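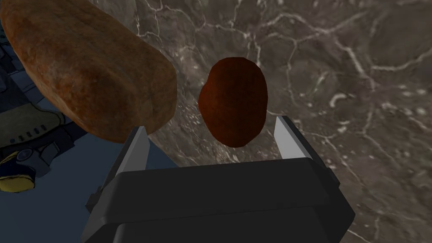 How many demonstrations does it take before a policy can pick up something it has never seen?
More than we planned for, and the number matters less than how different they are from each other. Our first 185 were too alike, and the policy trained on them fell apart as soon as we moved things around.

**2/** Some background. I work on data for the Zarnach project at Prosham. Our part is simple to state: collect grasp examples in simulation, train on them, then see what carries over to the real arm. I'm going to write down what we changed this June while I still remember it.

**3/** The first batch was collected by two people, me and Jad Smadi, over a couple of long afternoons. We both drive the gripper the same way: straight in, fingers fully open, close, lift. The policy learned that one approach very well. Turn the object sideways and it had nothing.

**4/** So Neusa Falcão took over the collection plan. She wrote a sheet with 17 starting layouts. Each one sets where the target goes, what sits next to it, and which surface is underneath. You don't get to pick your favorite. The script hands you one and you do it.

**5/** Food items have been the most useful targets for us. Small, rounded things roll if you touch them off center, so a sloppy approach shows up right away. A box forgives you. A potato shape doesn't.

**6/** Clutter is the other half. Put a loaf of bread close to a small target and you have to think about where the left finger goes before you close. Examples like that are slow to record, and they were missing from our first batch completely.

**7/** Surfaces: we had been using a plain flat gray for everything. Ismael Lopes added marble and a few others. Training got a little worse for two days and then passed the old score. I would do this from the start next time.

**8/** What we record per step: wrist view, joint positions, gripper opening, and the command the operator sent. We also save the random seed for the layout. We didn't save the seed at first, and I lost most of a morning trying to rebuild one bad run.

**9/** On failed grasps. We used to delete them. Now we keep them in a separate folder with a one-word tag: slip, bump, miss, timeout. Alcides Miranda uses them to train the success checker. They don't go into the main training set.

**10/** One thing that does go in: recoveries. If the operator bumps the target, backs off and gets it on the second try, we keep the whole episode. In the last test set, 13 of the successful runs included a second try. The old policy never made one. It would close on air and lift anyway.

**11/** Operator fatigue is real. After 20 minutes people start cutting corners, mostly by closing early. You can see it in the gripper opening plot. We switch operators at that point even if the person says they feel fine. I have been the person who says they feel fine.

**12/** Someone asked about the tool. We use Wurkier for the teleop and logging, with our own export script on top. The export script is ugly. Jeferson Figueiredo is cleaning it up, and if it ends up in a state we can share, I'll post the link in this thread.

**13/** Still open: the small gap between sim contact and real contact. Our simulated fingers hold on to smooth round objects better than the real ones do. Lowering the friction helped some. Changing it randomly for each episode helped more, but then the operators complain that it feels different every time. They have a point, and I haven't found a good setting yet.

**14/** Next batch goes to the Conceição team for real arm tests. I'll add their numbers here when I have them, including the bad ones.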